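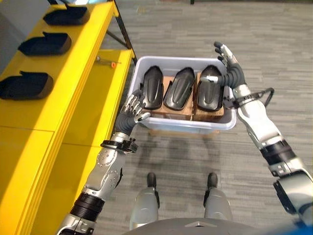 Storage bins at Rolska: new rules from May

After the move we have 84 plastic bins in the storage rooms, and many of them have no label. From May, please follow these simple points.

Every bin needs a label on the short side, with the name of the project and the month. Bins from the Vorkari project already have theirs, so leave them as they are.

Please do not fill a bin higher than its rim. We stack them, and last winter two lids were broken in this way.

A bin can stay on the carpet while you sort it, but in the evening it goes back to the shelf — also when you are not finished.

We ordered 50 new labels and 12 lids from Fimaten. They will be in room 606, in the drawer under the printer. If you find a bin with a crack, put it next to the door of the same room and write us a short message.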